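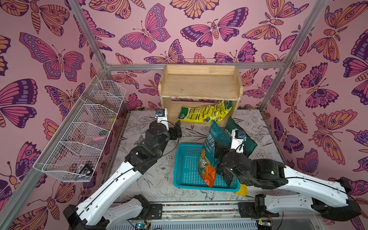
Droltthorpe Moth Survey: progress report to the Mirzaei Fund
March 13, 2020
Prepared by Jhair Ccori

The grant paid for 20 light traps and a winter of sorting old records. The traps have arrived. The sorting is about half done, and I am less impressed with the records than I was when we applied.

Our application said the parish notebooks held 4,000 sightings. They do, if you count every line. In February I checked 101 entries from the Drundthorpe books against the weather diary, and a good many were made on nights when no moth with any sense would have been flying. Several pages look copied from the year before. I would not build a trend on them, and I'd ask that the "long decline" line come out of the Fund's newsletter until we know more.

Haltetti is better. The notes there are short and dull – usually a good sign – and the person keeping them wrote down the empty nights too.

Spending is on track, apart from batteries, which cost more than we were quoted. I have $1,000 left for training. I doubt one evening class will teach anyone to tell the pugs apart, so I'd like to spend it on two field sessions instead. Please let me know if that needs a formal change.

Trapping starts when the nights warm up.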